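Manipulation Cell Practice Forum
Topic: Draft rules for bin-picking trials with mixed produce

dustenar_ops
Posted September 15, 2018
Members are invited to comment on the draft before the November revision. Section 2 requires that the contents of the bin be recorded before each trial, by type and by position. Soft and rigid items may share a bin, provided the operator notes which items touch the target. 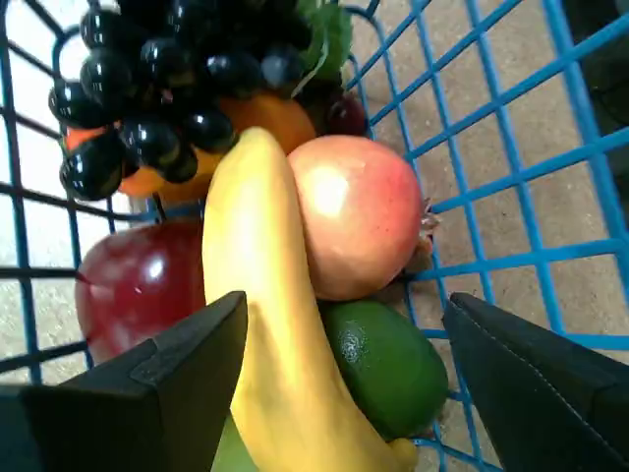 The section further requires that a failed grasp be logged as a trial. Our site has 287 entries on file under this rule and considers the burden acceptable.

helo_cell4
We support Section 2. We do not support Section 3, which calls for the work surface to be cleared of all tape and scraps before the arm is enabled. Position marks are often made with tape, and removing them between trials defeats their purpose.
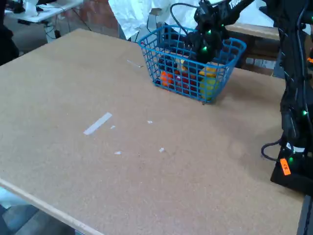
Our proposal is that tape be permitted outside the path of the gripper, and that cables at the base be checked at the start of each shift.

Grilham Lab Safety
We must respectfully disagree. A loose scrap can be picked up along with an item and spoil the record. Grilham reviewed nearly 600 trials last year and found the exemption difficult to enforce. The draft should also state a minimum height at which an item is carried over the table. 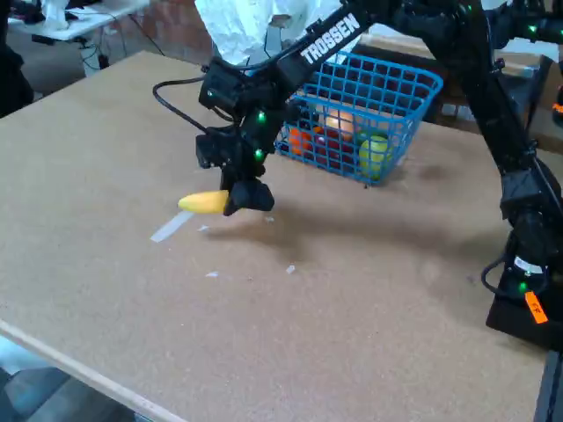 A low carry is acceptable to us when the surface is level and no person is within reach of the arm. The text should say so plainly.

helo_cell4
The carry height is agreed. On tape, our objection stands.

dustenar_ops
Both positions are noted. Section 3 will go to Nørgaard for wording, and replies will remain open until then.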